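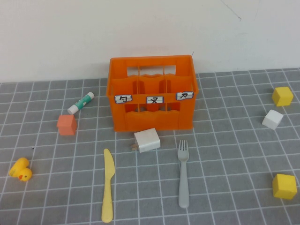

Ramesh Sisodia wrote under last week's entry that I'm grading the thing on a curve that only goes down, and that if a new hire sorted as well as the cell does after the same number of shifts I'd be buying them lunch. He would like me to put down what it does well before I start on what it does badly. Fair enough, I'll try.

Notebook, sorting bench, June, Tuesday

Bench cleared and reset at 7:40. Three-slot orange crate toward the back of the mat, labels ㄅ ㄡ ㄉ left to right. Loose stuff on the grid mat: glue stick, charger, plastic knife and fork, the duck, the cubes. Crate empty at start. The ㄉ label is on a bit higher than the ㄅ one. Left it. If a hand-lettered label sitting a little high is going to upset the reader I would like to find that out on the bench and not on the returns line.

What it does well, for Ramesh. It doesn't get bored. It puts the cubes where the list says, and it does the last one of the shift the same way it did the first. It doesn't put things in a pocket and forget them. When it fails to pick something up it tries again in the same flat mood. That's the praise.

Run 1. List loaded from Porum as usual. Porum took 4 minutes to decide it had a connection. During that time the cell shows green. I have complained about this before: green should mean working, and at the moment it means plugged in. The people on second shift have learned to ignore the light altogether, so we've paid for a light and trained everybody not to look at it.

30 picks. 17 clean with no one touching anything. The rest needed a hand in some form, from pressing Continue to opening the guard and turning the piece over. The weekly summary from Rarkanau will call every one of those 30 a completed pick, on the grounds that the piece ended up in the right slot. It did. I put some of them there.

This is my main quarrel with the numbers and I'll keep writing it until somebody changes the report. The helper's work is inside the machine's score. If I reach in and turn a fork over, the machine gets credit for a fork. There is no column for me.

Notes by item:

Cubes. Fine. Cubes were always going to be fine. I don't know who needed convincing about cubes.

Glue stick. Rolls. When it stops rolling it's at a different angle from the one the cell looked at, and the cell goes for the old angle. Two of the misses were this. Cap toward the front or toward the wall made no difference that I could see.

Charger. Prongs. It's a box with two metal legs, and depending which way the legs point the grip is either square or hopeless. With the charger close up against the front of the crate, there is hardly any room to come in from behind. A person would slide it out with a finger and wouldn't know they'd done it. I would like the sliding to be an allowed move. Ranasinghe's service people said that it is "on the list." Asked which list. Waiting.

Knife and fork. Light and flat, and the worst of the lot. The gray fork on the gray mat is worse than the pale yellow knife, no surprise. If the plan is still to handle the break room sets on this cell then somebody should come and stand here for an hour first.

Duck. Better than expected. I had it down as the joke item. Goes in on its side usually, but it goes in.

Run 2 after coffee. Same list, different layout, same complaints. Stopped halfway when Porum dropped the list and came back with yesterday's. It didn't say so. I noticed when it began putting things in the ㄡ slot that belong in ㄅ. Took those out by hand and restarted. To be clear for whoever reads this: the cell was perfectly confident about yesterday's list. No warning, no slow down. If I'd been off getting a drill bit I'd have come back to a neat crate with the wrong things in it, and a neat wrong crate is harder to catch than a messy one. When one of us gets it wrong by hand it normally looks wrong.

ACTION: list needs its date on the screen in letters I can read from the stool. Asked before. Asking again.

On the labels. I was against single characters on the slots and I'm now less against them. Quick to write, quick to replace, and they don't mean anything in particular, so no one argues about whether a charger is "electrical" or "misc." The people who can't read them have stopped minding and just match the shape to the card. What I still don't like is that the meaning of each slot now lives only in Porum. On the old hand bench the box said what was in it. Now you have to ask the software what the box is for, and when the software is down (see above) there are three slots and three marks and a person with a glue stick in their hand.

I'd like a paper card taped to the bench with the current meanings. I was told paper goes out of date. Yes. So did Porum, this morning.

On the work itself, as I've been asked twice now to write down "impact on staff" and there's a box for it on the Drorninora form that's about big enough for a phone number.

Sorting by hand was a dull job but you did it sitting with someone. Two people across a bench, and you talked. New people learned the stock that way, which parts look alike, which suppliers pack badly, who to call. It was never written as part of the job, so it wasn't in the savings and it isn't in the losses either. Now one person minds the cell. You can't talk to anyone because the other chair is gone, and you can't read or do paperwork because it stops every few minutes and wants you. Too little to do and no way to leave. I did 195 minutes on it today and I was more tired than after a full shift at the hand bench. Ramesh says I'd get used to it. I probably would. I'm not sure getting used to it is something to aim for.

The other thing is judgment. By hand, if a part came through looking off, you set it aside. There was no rule for that, you just had a corner of the bench where odd ones went and at the end of the day somebody had a look. The cell has no corner. Everything on the mat is on the list or it's an error, and an error stops the run, so whoever is minding it learns quickly to keep odd things off the mat so the run doesn't stop. I caught myself doing it in run 2. The odd ones don't vanish, they just end up on the floor next to my stool where no report will ever see them.

Suggestion, small: give us a fourth slot for "don't know." Same kind of label, any character that's not taken. I'd trust the thing more if it used that slot now and then.

Where I'll give ground. My wrists are better than they were in the spring. I'm not going to pretend that's nothing. The long runs of identical small parts were bad for everybody's hands and I don't want those back. If the proposal were "the cell takes the boring identical stuff and we keep the mixed trays," I'd sign it today. But the proposal as it stands is mixed trays on the cell, with one minder, from the end of the month, and the bench as I set it this morning is what a mixed tray looks like. Smaller than a real one, and more polite. Nothing stacked, nothing tangled, lots of open mat between things. It still needed me on 13 out of 30.

Ramesh will say that number is falling. It's falling on layouts we've used before. I moved the crate for a few picks late in run 2 to see, and it got noticeably worse, though I didn't keep a proper tally and so won't quote one. Should be done properly. Same items, crate in a few different spots, someone other than me keeping the tally because I obviously have a view.

Run 3 not started. Ran out of morning.

To do
- date on list screen (Porum)
- separate column for assisted picks (Rarkanau report)
- ask Ranasinghe again about the sliding move, get a name and not a list
- try a darker mat under the fork, or a different fork
- paper card for the slots, taping it up myself if I don't hear back
- second chair. Even if the second person is only there for part of the shift. I'll take the chair first.

Left the mat out for the afternoon shift. Guard key is in the top drawer. If it shows green and doesn't move, it's waiting on Porum, give it a few minutes before you power cycle it, because the power cycle makes it forget where the crate is and then you get to do the calibration, which eats half an hour.

Added 12:15. Ramesh read this over my shoulder and wants it noted that he agrees on the column and the date, disagrees on the chair, and thinks the fourth slot would be full by ten o'clock. It might be. I'd want to see what was in it.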